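Relatório de progresso à Fundação Trosora
Projeto Mustitari, apoio à mudança de casa
Sábado, 24 de outubro

O presente relatório refere-se à segunda fase do projeto, dedicada à embalagem dos pertences das famílias que deixam o bairro Pindus. A primeira fase, de inscrição e visitas às casas, ficou concluída antes do verão e foi objeto de relatório próprio.

Trabalho realizado

Estão inscritos 103 agregados. As visitas de embalagem decorrem casa a casa, com uma equipa de duas pessoas, e cada divisão é fechada antes de se passar à seguinte. A ordem seguida é arrecadação, sala, quartos e, por último, cozinha. Os artigos de higiene e cuidado pessoal vão numa caixa à parte, que viaja com a família e não no camião. Esta regra foi proposta por Lina Bitar depois das primeiras mudanças, em que várias famílias passaram a primeira noite à procura de coisas tão simples como uma escova de dentes.

Na caixa de higiene os frascos de vidro vão ao alto e os artigos pequenos ficam juntos num dos lados, de modo a deixar espaço para toalhas e roupa de noite. A caixa só é fechada na manhã da saída. Nos quartos onde não há mesa livre, a embalagem faz-se em cima da cama.

Materiais

O fornecedor Benkirane entregou 2.000 caixas de cartão em duas remessas. A segunda chegou com atraso de cinco dias, o que obrigou a adiar visitas em dois prédios. As caixas grandes revelaram-se demasiado pesadas quando cheias de livros e loiça, e passámos a reservá-las para roupa de cama e almofadas. Falta fita adesiva larga. A estreita descola nas caixas que ficam guardadas na cave.

Despesa

No período foram gastos 2.696 euros em caixas, fita, papel de embrulho e etiquetas. O transporte é pago por outra rubrica e não entra neste valor. As faturas seguem em anexo, ordenadas por data. Não pedimos reforço de verba para materiais, mas pedimos autorização para passar para fita adesiva o saldo previsto para plástico de bolhas, que as famílias têm dispensado por usarem as próprias toalhas e mantas.

Dificuldades

A etiquetagem continua irregular. Algumas caixas saem apenas com o nome da família, sem indicação da divisão, e têm de ser abertas à chegada. Nabil Najjar preparou uma etiqueta nova, com um campo para a divisão e outro para o conteúdo, que começa a ser usada na próxima visita. Há também famílias que ainda não receberam data de entrega das chaves e para as quais não é possível marcar a embalagem.

Próximos passos

Concluir os prédios adiados, rever com as famílias a lista do que fica fora do camião e fazer a contagem das caixas por usar. O próximo relatório será enviado em janeiro.

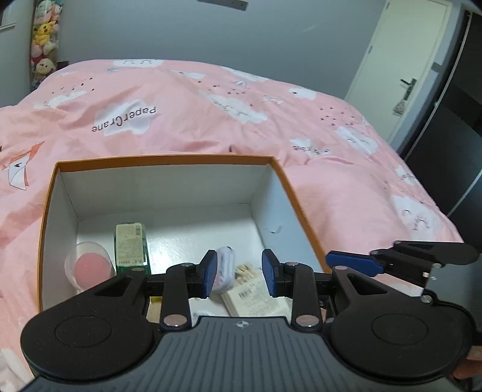
Caixa com artigos pequenos, sobre a cama de um dos quartos.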